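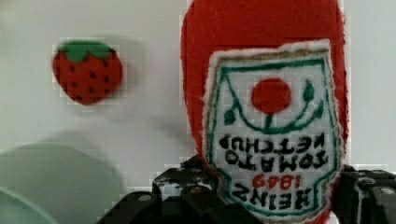 Cillermont Estate Papers: Transcribed Registers, Data Card

Summary

The set holds line-by-line transcriptions of registers kept on the Cillermont sugar estate in the decades before and after emancipation. It has 3,224 rows, one for each entry in the original books. The rows name or refer to 889 people. Most were enslaved on the estate, and a smaller number worked there for wages in the later years.

Source material

The transcriptions come from 18 bound volumes. Eight are lists of people made for valuation, and the rest are work books, ration books and infirmary books. Two of the work books have water damage along the inner margin. Where a word could not be read, the row says [illegible]. Where it could be read in part, the missing letters are in square brackets.

Files

registers.csv — the main table, one row per entry
people.csv — one row per person, with an ID used in the main table
volumes.csv — one row per volume, with its type and condition
terms.txt — a short list of work terms and old spellings

All files are UTF-8 with comma separators. Empty cells mean the book gave nothing. The word "none" appears only where the clerk wrote it.

Columns in registers.csv

row_id: fixed number, never reused
volume: matches volumes.csv
page: as written in the book, or counted by us where the book has no page numbers
name_as_written: the name with its original spelling
person_id: matches people.csv, blank if no match could be made
age_as_written: kept as text, since many entries use words like "infant" or "old"
task: the work listed for that entry
remarks: anything else on the line

Linking names to people

Many people shared a first name, and clerks spelled the same name several ways. A row was linked to a person only when at least two other details agreed, such as age, mother's name or task. Links we were less sure of are marked "probable" in people.csv. Please keep that mark if you reuse the links.

Language

The registers use racial terms and descriptions of people as property. These are kept in the columns that copy the source and left out of the columns we wrote ourselves. Anyone building a public display from the data should read through remarks first — it includes punishments and deaths of children.

Known problems

Women's field work is under-recorded in the earliest volumes. Page numbers in volume 11 skip and then repeat. The valuation figures have not been checked against the printed totals.

Changes

February: merged the Mornix spelling list into terms.txt, fixed page numbers in volume 6, removed duplicate rows.

Reuse

Free to use for teaching and research with credit to the Cillermont Estate Papers project. Send corrections with the row_id and the reading you propose.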